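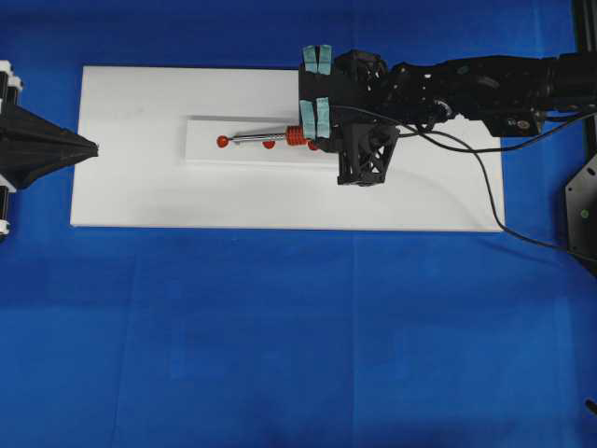 I picked the spring for my physics project because I thought it would be the easy one (ha). My question was simple enough: if you let a spring push a ball along a track, does squeezing it twice as far make the ball go twice as far? I got the spring and balls in the same color, so what you get is a shiny metal rod, a red coiled spring toward one end of it, and red balls that match the spring so well that I kept grabbing the wrong thing when I was in a hurry. The little raised white block it lies on was my favorite part of the whole setup, as it kept the rod up off the board and gave me a straight edge to line things up with.

I did most of the work in August at the Rudatwood summer lab, usually after 2 in the afternoon when the big tables were free. Tsz-kin Siu was my partner and did the timing and the arguing. We put a blue cloth down first. I was against it! I figured the creases would tip the board, but the board is stiff and sat fine, and the cloth saved us a lot of crawling around on the floor. Balls roll. They roll a lot.

The spring came in a Tiveck parts kit and we bought a spare from Nieto after I stretched one out. Please don't pull on them to "see what happens." Once it was stretched, the numbers from that spring were useless and we had to throw out 8 trials and start over, which took up a whole afternoon and most of Tsz-kin's patience.

For each trial we pushed the spring in, let go, and marked where the ball stopped. We did six trials at every setting and I typed them all into Vunow so it could draw the graph. My guess was a straight line. It wasn't straight at all, it curved upward, and doubling the squeeze sent the ball a good bit more than twice as far. Our teacher had us go back and read the chapter on stored energy, where the squeeze gets squared, and then the curve made a lot more sense to me.

Things that messed us up: finger smudges on the white board (the pencil marks wouldn't take on them), letting go a little sideways, and me bumping the table. If I had more time I would build a proper release so the push is the same every time, and I'd try a thicker spring too. Tsz-kin wants to do 1,000 trials. I do not.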